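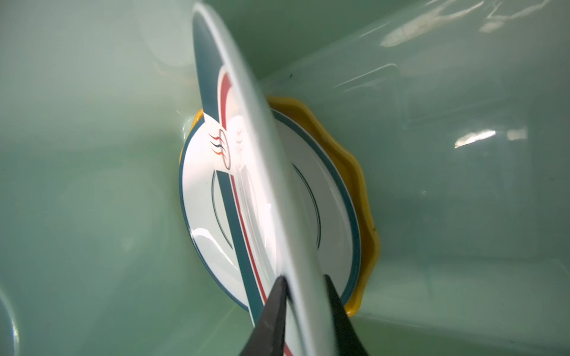 Okay, two weeks of swapping fingers on the dish cell and I have opinions, so here they are before I lose my notes. The short version is that the hard tapered fingers beat the soft pads for anything thin. The plate with the teal rim and the red stripe, held by its edge over a glossy saucer in the mint bin, is about as rude a test as I could come up with, and the hard pair pinches it fine. The soft Skunari pads I tried first are lovely on mugs. On a plate edge they fold over like a tired sandwich and the plate rotates wherever gravity would like it to go.

Setup for those who will ask anyway: Koyama arm, stock parallel gripper, wrist camera, Forura controller. Same bin, same dishes, lighting left as bad as I found it. I ran 1,056 picks total over both finger sets. Yes, I sat there for most of them. My coffee intake is not part of the data.

Plates only, misses per set: soft pads 125, hard fingers 80. Not a knockout, but I'll take it.

ratchet_and_clank_on
Posted at 7:42 pm

So the hard fingers still missed 80 times and you're calling a winner? I've seen vending machines with better manners.

Also how many plate picks per set? You gave us a grand total and two miss counts and left out the only number that matters.

mostly_torque (original poster)
Posted at 8:05 pm

Fair hit. Same number of plate attempts with each set, so the comparison holds. The per-object split is in a spreadsheet on the shop machine and I am not driving back tonight for you.

As for the misses, nearly all of them are the camera's fault. Look at the saucer. It's shiny enough that the stripes of the plate above it show up in it like a second plate. The detector sees stripes, gets excited, and goes for the reflection. Fingers can't fix that. I could put a bear trap on the wrist and it would still close on a reflection with great confidence.

pelican_case
Posted at 8:31 pm

Then you tested your camera and blamed the pads. If the detector is proposing grasps on ghosts, the soft set eats those misses too. Split them by cause or the 125 vs 80 thing is decoration.

Not being mean. I did exactly this with suction cups last September and had to walk it back in front of my boss.

mostly_torque (original poster)
Posted at 8:50 pm

Being a little mean. But yes. I'll tag them by cause. The folding failure is easy to spot because the fingers close, force reads good, and then the plate swings. Reflection misses close on air. Two different kinds of sad.

grumbleweld
Posted at 9:14 pm

Going to be the guy who defends soft pads. Edge grasps on hard fingers are point contacts with delusions. Sure, it holds while you lift straight up. Now swing the wrist and set it in a rack. My hard fingers chipped enough rims at Billiston that the kitchen people started leaving me the ugly plates on purpose.

What force are you running? And are the faces bare or did you put anything on them?

mostly_torque (original poster)
Posted at 9:27 pm

Bare for now. Force is on the low side of the default, and I'd rather not quote it until I've checked that the Forura reports real units and not what I privately call vibes. No chips so far. I'm doing short lifts inside the bin and a slow move out, so I admit I haven't earned the right to brag about rack placement.

dovetail_dan_no_relation
Posted at 9:33 pm

Thin silicone tape on the hard fingers. Wrap it once, trim it, done. You keep the wedge shape so you can still get down between things, and you get enough friction that the plate quits rotating. Replace it when it looks like something chewed on it.

grumbleweld
Posted at 9:36 pm

Tape is a consumable. Then somebody has to remember the tape.

dovetail_dan_no_relation
Posted at 9:38 pm

Chipped plates are also a consumable.

pelican_case
Posted at 9:52 pm

Back to the camera because I can't let things go. Have you tried a polarizer? Cheap one, taped over the lens, rotate until the saucer stops glowing. It won't kill everything at wrist distance because the angle changes as you come in, but it knocked down a lot of glare for me. It costs you light, so your motion blur gets worse unless you slow down or add a lamp.

The translucent bin isn't helping you either. Glare all over the walls. Line it with something dull and see what happens.

mostly_torque (original poster)
Posted at 10:10 pm

Blur is already a thing. The plate edge goes soft when the arm moves, so I'd need the lamp. The lamp then gives me a fresh batch of glare. I can see how this becomes a hobby.

The bin stays because the bin is what we've got to use. I did ask. I was told the bins are "a color people like."

ratchet_and_clank_on
Posted at 10:22 pm

Try the wavy yellow dish at the bottom of the pile and report back. Scalloped edges are where hard fingers go to cry. You either land on a bump or in a dip and there's no telling which until it moves.

mostly_torque (original poster)
Posted at 10:29 pm

Already on the list, with a small skull drawn next to it. Plan is tape on the hard fingers first, polarizer after that, one change at a time so pelican_case can sleep. Soft pads go back on for the yellow dish because grumbleweld might be right about that one, and I'd like it on record that I said "might."

grumbleweld
Posted at 10:31 pm

Screenshotted.

dovetail_dan_no_relation
Posted at 10:47 pm

Clean the fingers with alcohol before the tape goes on. Dish soap residue and it'll slide right off by lunch.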